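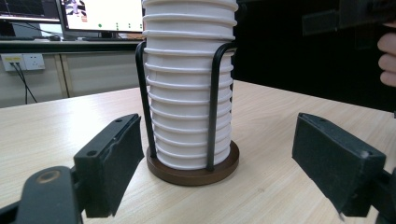 Teaching a Gripper to Take One Cup
by Murray Caron

Pulling one paper cup off a stack is easy until you have to show somebody else's fingers how. Budget an afternoon. The Soteck notes suggest an hour, and I admire their optimism.

What you need: a hand-held gripper, a wire cup holder with a base that doesn't wander, a sleeve of cups, and a table with nothing on it you love.

1. Set the holder where you can reach it without leaning. You will be doing this up to 800 times and your back keeps its own records.

2. Open the jaws wider than you think you need. Start every demo from a different spot, a hand's width left, a hand's width high. If you always start from the same place, the robot will learn that place beautifully and very little else.

3. Come in level and slow. Close on the cup wall, between the wires, and stop when the paper starts to give. A crushed cup is a bad demo. Delete it, even if it was your best approach all day.

4. Pull straight along the stack. Tilting brings a second cup along for company. If 2 come off, end the recording and start again. Don't shake the extra one loose on camera unless you want a robot that shakes things.

5. Pause before you let go. Four seconds is plenty.

6. Top up the stack after every 14 cups or so, and let it run low now and then too. My first set was all full stacks, and the arm was baffled by a short one.

Save the batch, then replay a few at random before training. Look for your sleeve in the jaws. Mine was in there more often than I'd like.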